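Section 7: Setting up and restocking the coffee counter
Varodcombe Shared Kitchen Guide, revised 9th September

The earlier version of this guide, written in June, promised a counter that would "run itself." It doesn't. The steps below are what is left after taking out the parts people ignored.

1. Put the brewer at one end of the counter with the drip tray facing front. Keep the pod carousel beside it, close enough to reach with a cup in your other hand.

2. Check the cords. A cord that crosses the counter and hangs over the front will get caught on a sleeve sooner or later.

CAUTION: Unplug the brewer before moving it. Empty the reservoir first, whatever the Brovport leaflet says about carrying it full.

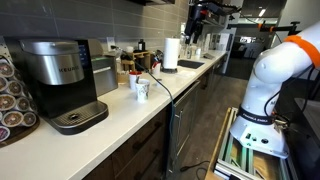 3. Empty the drip tray at the end of the day. The Hindell cleaning tablets are supposed to make this a weekly job. We went through a box of 79 and saw no difference, so use dish soap and warm water.

4. Load the paper cups mouth-down in the wire rack, in two stacks. Don't force in extra cups to save yourself a trip - the ones at the bottom get crushed and have to be thrown out.

5. Fill the cubby organizer. Keep each kind of packet in its own compartment, red with red and yellow with yellow. Labels have been tried. They fell off, and people go by color anyway.

NOTE: Reorder cups from Lozano under item 2959. The case is listed as 544 cups. Count one if you like; we have our doubts.

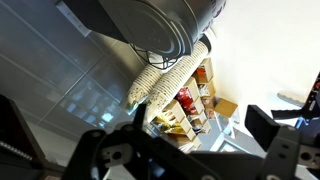
6. Set out sugar and stirrers. A small cardboard box is good enough for the sugar packets. Fancy dispensers jam, and somebody then has to pick them apart with a fork.

7. Stand the wooden caddy against the backsplash, where it won't get knocked by an elbow.

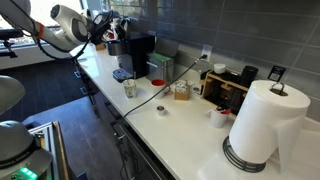 Leave the front strip of the counter clear so there is a spot to put a cup down and stir. This is the rule that gets broken most, and we don't expect printing it again to help much.

8. Throw out any cup left standing with a stirrer in it at closing. Don't try to find out whose it was.

9. Wipe down the counter and the tile behind it. Plain water will do for the tile - the "stone-safe" spray costs more and leaves streaks.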